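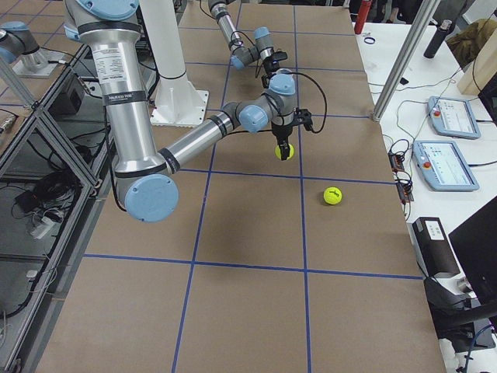

Handover - Table Game Set-up Guide
Section 2: Laying out the table

9 comments · 200 shares

Handover lives or dies by its grid, and the grid is a lovely thing to make. You need a big flat table, a plain covering, a roll of blue painter's tape and a couple of tennis balls. If you have put up the Flundska scoreboard from Section 1 you already have your tape measure out, so keep it handy!

Before you start

Wipe the table down and let it dry fully. Crumbs under the covering turn into little hills, and a tennis ball will find every one of them.

Choose a covering in a plain, dull colour. Brown kraft paper is our favourite and plain matt grey does very nicely too. Patterned oilcloth looks cheerful but the lines get lost in it, and anything shiny lets the ball skate about.

Covering the table

1. Roll the paper out along the length of the table with the curl facing down. Leave enough over each edge to fold underneath.

2. Smooth from the middle outwards with the flat of your hand. Go over it again with a dry tea towel if it still feels springy.

3. Fold the spare paper under the table edge and tape it on the underside, starting with the two long sides.

4. If your paper is too narrow for the table, lay a second length beside it and butt the edges together. Try to get the join under one of the tape lines.

Note: at the Clandton hall we leave the paper down overnight before taping. It relaxes wonderfully. If you only have an hour, go ahead anyway and expect to smooth it once more.

Marking out

5. Measure 200 mm in from the near edge and make small pencil ticks at both ends of the table for your first cross line. The next two cross lines go 400 mm apart, measured from the middle of one tape to the middle of the next.

6. Mark two long lines in the same way, running from the near side of the table to the far side. Centre the pair on the table so that the outer columns match.

7. Run the long lines first. Stick down one end, unroll the tape well past the other tick, pull it gently until it hangs straight, then lower the whole length in one go. It feels risky the first time and very satisfying the second.

8. Add the three cross lines over the top and press each crossing down firmly with your thumb.

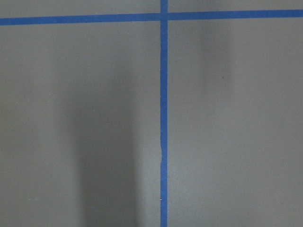 9. Stand at the end of the table and look down each line. A slight slope won't spoil a friendly game, but for a league match lift the tape from one end and lay it again. Small wrinkles can usually be pressed flat with the back of a spoon.

Caution: lift tape slowly and keep it low against the paper. Pulling straight up takes the top layer of the paper with it, and a torn patch will grab the ball.

Tape width

The standard set uses the same tape for every line. The Mustonen variation has wider cross lines, and it's great fun - a ball that stops on tape scores nothing, so the extra width really bites. Mixed widths are fine in any friendly game as long as everybody knows before the first turn.

Putting the balls out

Put one ball in a cell to the right of the right-hand long line and keep the other for the opening turn. A ball belongs to the cell it touches, however far its fuzz hangs over the line. Bright yellow-green balls show up best on brown. Old ones are perfectly welcome, provided they still sit still when you let go.

Looking after the layout

Brush off lint and fluff between games with a soft, dry paintbrush, working along the tape. Don't use a damp cloth on kraft paper.

A well-laid grid should last you from the first practice right through to the December final. When a line starts to lift at the ends, replace that whole line. Short patches make a step you can feel.

Serving and scoring are covered in Section 3.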